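**Thursday, August, bench notes**

Started at 8:40. Main job today was getting the board flat and fixed so we can stop chasing it across the pegboard. Khoa had it down with clamps last week and it kept walking toward the front edge whenever anybody leaned on it.

Took the clamps off, wiped both faces with a dry rag, then checked the top with the long straightedge from the Stindley drawer. High spot along one glue line, enough to slide a sheet of paper under the straightedge at either end. Scraped it with the card scraper, then 158 strokes with the sanding block (I counted because Rūta wanted to know what it takes to do one seam by hand). Paper no longer goes under. Left the other seams alone.

Bolted through the pegboard with the short dark bolts. The first set from Molthorpe was too long and hit the cross member underneath, so I went down one size and put a washer on each nut. Tightened by hand, then a quarter turn with the wrench. Don't go past that, the pegboard dimples.

No finish on the wood yet. Khoa wants oil, Rūta wants it left bare until we know how the painted blocks behave on it. I'm with Rūta for now. The old oiled board picked up color from the red ones and we never got it out.

Blocks: sorted through the Varghese box. Pulled 14 with chipped corners and put them in the tray by the sink for repainting. The good ones went back by color. Then I set out a few for the afternoon, blue and green in one group toward the far left, red over on the right, middle of the board left open.
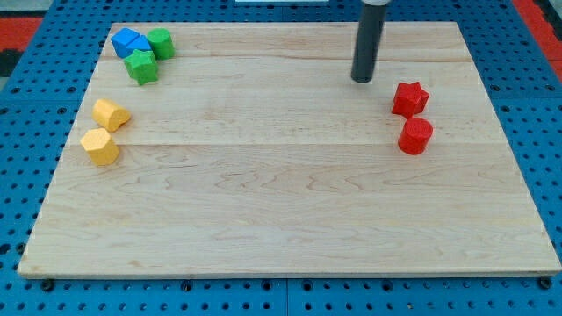

Do the groups have to go back on exact marks between rounds?

Close is good enough. Keep the colors on their own sides and leave a hand's width of bare wood between any group and the edge.

Rūta asked about pencil marks anyway. I'd like to avoid them on bare maple-type stock, they smear when you sand. If we need marks later, low-tack tape comes off clean as long as it isn't left on over a weekend.

Afternoon, 2:15. Khoa and I went over the board again with the straightedge. Still flat where I scraped. There's a faint ridge you can feel with a fingernail near one end, not worth touching. Nuts had not loosened.

Repainting: did the chipped blocks in two goes, sanded with 220 first. The green is the last of the Skikero can and it has gone thick. Thinned it a little, still brushes on lumpy. Second coat tomorrow, then they sit until Monday before anyone handles them.

To get:
- green paint, one small can
- short bolts, box of 40
- 3 sheets of 220
- washers, same size as the ones in the lid of the Molthorpe box

The long bolts are back on the shelf with a strip of tape on the box that says TOO LONG – please leave the tape on. Scraper needs a new burr before the next board. I'll do it if I'm in first, otherwise Khoa knows where the burnisher is.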